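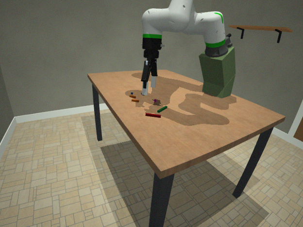 Household and Light Assembly Automation Board
Topic: Readiness of single-arm systems for tidying and sorting duties

Posted by facilities_istby
January, 9:40 a.m.

Our department at the Istby site has been asked to advise on whether a tabletop arm could take over two duties currently done by hand: clearing small parts from benches at the end of a shift, and putting away loose items in the staff kitchen. The proposal before us is based largely on simulated trials of the kind shown at the head of this topic, in which an arm with two fingers works over a few small colored pieces on a table. The supplier, Velteck, reports 398 successful placements out of 600 in simulation. Members with operating experience are invited to comment on whether such a figure supports a purchase.

Posted by bench_lead_4

It does not, in my view. A rate of 398 in 600 means that one piece in three is left for a person to deal with, and that person must now also watch the arm. Our shop ran a Dumov unit on fastener sorting for one quarter. The sorting itself was acceptable. The clearing of dropped and misplaced parts took more labor than the original task had.

Posted by kmr_process

I would ask the previous member to state what was being sorted. Results with fasteners do not carry over to blocks and bars, which have flat sides and hold still when gripped. The pieces in the simulated setup differ in length and color and lie apart from one another for the most part. Under those conditions a two-finger gripper is a reasonable tool, and a low score points to the control software. Software can be replaced without replacing the arm.

Posted by bench_lead_4

M4 and M6 screws, washers, and short standoffs. The washers were the main source of failures. I accept the point regarding flat sides, but the duty described by the Istby department is end-of-shift clearing. Our benches at that hour hold swarf, tape, rags, and cable ends. A table with a few rods and blocks on it is a different duty.

Posted by simgroup_reader

Some caution is needed on the meaning of simulated results in general. Contact between a fingertip and a thin piece lying on wood is among the harder things to model. Friction values are commonly chosen by the developer. The department should ask Velteck the following before any further discussion:

1. Whether the 600 trials used fixed or varied starting positions.
2. Whether lighting was varied. The arm throws a broad shadow across the work in the posted view, and color recognition on a real table may suffer where a dark green piece lies next to shade.
3. Whether a piece that was dropped and then recovered was recorded as a success.

Posted by halvorsen_user

We have operated a Halvorsen cell since last spring, sorting three sizes of plastic spacer into trays. Acceptance was set at 1000 consecutive cycles with no operator contact - this was reached on the fourth attempt. I mention it because the earlier posts suggest that the technology as a whole is not ready. For one object family, one surface, and one light source, it is ready. For a kitchen it is not, and I would remove that duty from the proposal entirely.

Posted by kmr_process

Agreed as to the kitchen. Wet cutlery, glassware, and plastic film would each require separate work.

Posted by homecare_trials

I must disagree with the last two posts. Household duties are being judged as a single item, and they should be divided. Returning small toys or building pieces to a bin is a household chore, and it is very close to what is shown here. An error costs nothing, as the piece falls on the table and may be picked up again. Speed is of little concern overnight. Shop-floor work has far less tolerance for error.

Posted by bench_lead_4

Overnight running presumes that the pieces are on a table to begin with. In most homes they are on the floor, beyond the reach of an arm on a fixed base.

Posted by homecare_trials

That is a fair limitation. I would still regard it as a question of mounting.

Posted by facilities_istby
4:15 p.m.

The department thanks members for their replies. The kitchen duty has been withdrawn from the proposal. The three questions have been forwarded to Velteck, together with a request for 300 physical trials on one of our own benches, uncleared, with the parts supplied by us. The third question was answered by telephone this afternoon: recovered drops were recorded as successes. A written breakdown has been requested and will be posted in this topic on receipt.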